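Subject: Re: [clostorstead-readers] Who wrote Hebrews, and do we care

On the list last night, a member in Ercombe wrote:

> I've been through the letter twice now and I still can't find
> a name on it. My old Bible says "The Epistle of Paul" right at
> the top of the page. The study notes say it probably isn't
> Paul. Which one am I supposed to believe? And if we don't know
> who wrote it, why is it in there?

Good question, and one that has been annoying people for a very long time, so you're in decent company.

The heading in your old Bible was put there by editors. The letter itself starts without so much as a hello. Paul, whatever else you say about him, was not shy about signing his mail. Romans gives you his name in the first word and then keeps clearing its throat for several verses.

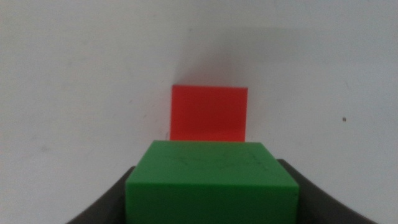
The Greek is the other problem. Hebrews is smoother than anything Paul sent to Corinth, where he sometimes starts a sentence and wanders off before the verb shows up. I say this with affection. I write the same way before breakfast.

Then there's 2:3, where the writer says the message was confirmed to us by those who heard it. Compare Galatians 1, where Paul insists, with some heat, that he got his from no man. I have tried to make those two sit at the same table and they won't.
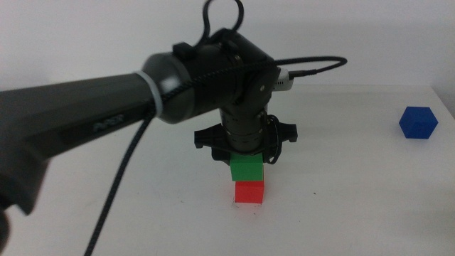 THE OTHER CANDIDATES

Barnabas was Tertullian's pick. Apollos was Luther's, and he's my favorite too, mostly on the strength of Acts 18:24, which calls him eloquent. That isn't evidence, it's a reference letter. Priscilla has had her backers for a century or so, and Luke turns up on every list because he could spell.

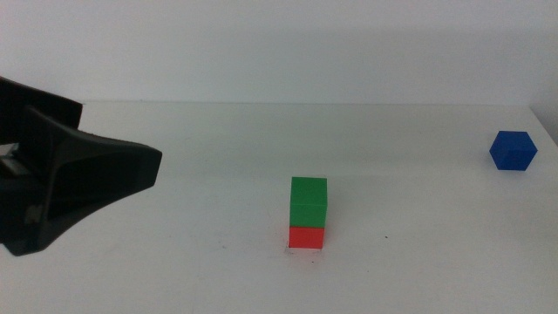

As for why it's in there, the early churches argued about that as well. The East took it as Paul's fairly early and the West dragged its feet. What settled things, as far as I can tell, was that people kept reading it aloud and kept finding it was worth the time. I can live with that. Half of Psalms has no name you could take to court either.

My one request is that you read chapter 11 straight through before you go back to the notes. The Asora edition has 5 footnotes on the first verse alone, and I lost most of February to them.

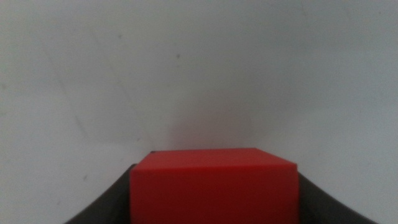
Red block, held at both sides.

More on Melchizedek when I've had some sleep.

Related threads
- Is James arguing with Paul or just in a mood?
- Large-print Bibles: the Nghiêm one vs. the Asora one
- Psalm titles, are they part of the text?
- Reading Leviticus in a group and staying friends

Clostorstead Readers list | Contact the list owner | Back to top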